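Flumley Two-Tier Desk Shelf: three weeks on a crowded desk

Reviewed by Yolandi Kruger

The Flumley is a raised tray shelf for the back of a desk. It comes in white, black and a green I have only seen on the product page. I bought the white one in November to replace a Stodach riser that had started to bow under a printer. Price paid was 196, delivery included, against 600 for the Drestance unit with drawers that most roundups recommend.

What you get

The package holds the tray, the legs, a bag of bolts and a hex key. The instructions are one folded sheet with drawings and no text. Assembly took me under half an hour, most of it spent working out which way the legs face. The holes are drilled the same on both ends, so it is possible to bolt the whole thing together with the lip at the back. I did this. It has to come apart completely to fix.

The bolts are ordinary hex bolts and any hardware store will have replacements. The supplied key is soft and rounded off at one corner on the second tightening. Use your own.

Fit and clearance

The tray sits high enough for a small drawer unit or a stack of flat items underneath. Mine has to share the desk with character boxes, figures, chargers and whatever parcel is being unpacked or refilled at the time, and that is the load I tested it under. A shelf that only works on a clear desk is of no use to me.

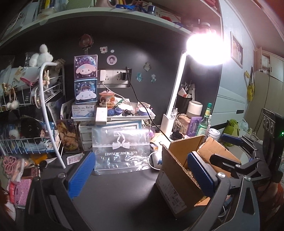 Depth is the limiting dimension. Square gift boxes stack without trouble if the bottom one is the widest, but anything long has to be turned sideways or it will overhang the front. The lip is too low to stop it. A spring-mounted figure is fine on top of a stack as long as nobody leans on the desk. The flat space under the tray is good for things you want to keep and rarely touch, such as picture frames.

The wall outlet beside the shelf stays reachable. This was the main fault with the Stodach, which had a solid side panel – every charger had to be plugged in by feel. The Flumley is open at both ends and cables can leave in any direction. There are no clips or channels for them, though. White cords end up on the desk surface sooner or later, and you will want to buy your own ties.

Load

No maximum load is printed on the packaging. I put my kitchen scale next to it and added books until I reached 1291 grams on the center of the tray, left it overnight, and measured no sag with a steel ruler. That is a light test. It is also more than my boxes and figures weigh, so I stopped there. My neighbor Yichen Fu keeps a small speaker on his and reports a faint buzz at low frequencies, cured with felt pads under the feet.

Finish

The white coating is even on the top and thin on the underside of the lip. It wipes clean with a damp cloth. Marker comes off with rubbing alcohol, but so does some of the gloss, and I now have a matte patch near the left end. The feet are bare. On a dark desk they leave pale scuffs if the shelf is dragged, so lift it.

Packing with the shelf in place

I send a box of small things to my nieces a few times a year, and the desk is where it gets packed. With the shelf pushed back, a medium carton fits on one side with its flaps open, leaving room beside it for bags and loose items. Small lidded cups go in at an angle and need paper around them, or the lids take the knocks. I would not try a larger carton. The flaps foul the tray before the box is square to the desk edge. 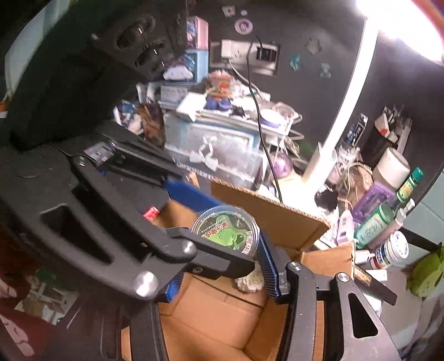
A clear cup with a domed lid, held over the open carton.

Compared with the others

The Drestance is better made and has drawers, but it is closed at the back and costs three times as much. The Moodley is close to the Flumley in size, with a deeper tray and a higher lip. It was out of stock both times I looked. Oratile Matlala has one and says the legs are fixed, so it will not come apart for moving.

Pros: open ends, standard bolts, easy to clean on top.
Cons: low lip, soft hex key, bare feet, no cable clips.

I will keep it. Buy felt pads at the same time, and check which side the lip is on before you tighten anything.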